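Altolura frame shop to close after lease ends in October

A picture framing shop that has been part of Altolura's main street for nine years will close its doors at the end of October, and its owner says customers should collect finished work before then.

Isla Tipoki, who opened the shop in a former shoe store, said the lease on the building was not renewed and that she had decided against looking for another space in town.

"I looked at two places and neither of them had a back room big enough for the saw," Tipoki said. "After the second one I went home and thought about whether I wanted to do this for another ten years. The answer was no."

The building was sold in spring to Granström, a property company that owns several addresses on the same block. Alvar Lindqvist, who manages the block for the company, said the ground floor will be joined with the unit next door and rented as one larger space. No tenant has been signed.

"We gave as much notice as we could," Lindqvist said. "The two units share a wall that has to come out, and that can't be done with a business in there."

The shop stopped taking new custom orders last week. Work already on the books will be completed, Tipoki said, and anyone with an open ticket should get a call or a text when it is ready. Orders that have not been picked up by closing day will be moved to the Umden library, which has agreed to hold them at the front desk through the winter. A ticket or a photo ID will be needed to claim them.

Remaining stock is being sold at reduced prices. That includes ready-made frames, mat board, hanging wire and a large number of molding offcuts, which are priced by the bundle. Small frames are $4 each. The larger ones are marked individually. Glass will not be sold separately – Tipoki said she does not want people carrying loose sheets home in their cars.

The shop's equipment is also spoken for. Kane Brunton, who teaches woodworking at the high school in Vastitholm, has bought the mat cutter and the underpinner, the machine that joins frame corners from below. The school paid $3,000 for both, using money left over from last year's shop budget.

Brunton said students have been making simple frames by hand for several years, usually with glue and a strap clamp, and that the corners tend to open up once the wood dries out over the winter.

"It's a good first project because there's not much to it. Four pieces, four cuts each way, and you find out right away if your angle is off," he said. "But I've sent a lot of kids home with a frame that had a gap in one corner."
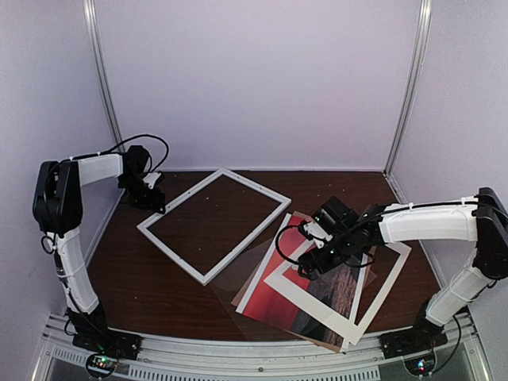
The machines will be moved to Vastitholm after the shop closes. Brunton plans to offer an evening class for adults in the new year if enough people sign up. The school district still has to approve the use of the room after hours.

For customers in Altolura, the nearest full-service framer will now be in Umden, where Darmawan Pillai runs a shop out of a converted garage. Pillai said he has already had calls from people asking about wait times, which are longer than usual.

"I'm one person," he said. "If it's for a holiday gift, come in early. Needlework takes the longest because it has to be stretched, so bring that first."

Pillai will also take over framing for the yearly student art show at the Altolura town hall, a job Tipoki has done at cost every spring. The show usually has 100 pieces, most of them on paper. Eilif Grønli, who organizes it, said the size of the show will stay the same but that the entry deadline may be moved up to give Pillai more time.

Grønli said students will hear from their art teachers once a date has been set.

Tipoki said she will keep a small bench at home for repairs but does not plan to advertise. Until closing, the shop is open from 10 a.m. to 5 p.m., with shorter hours in the final week. The new hours will be posted on the door.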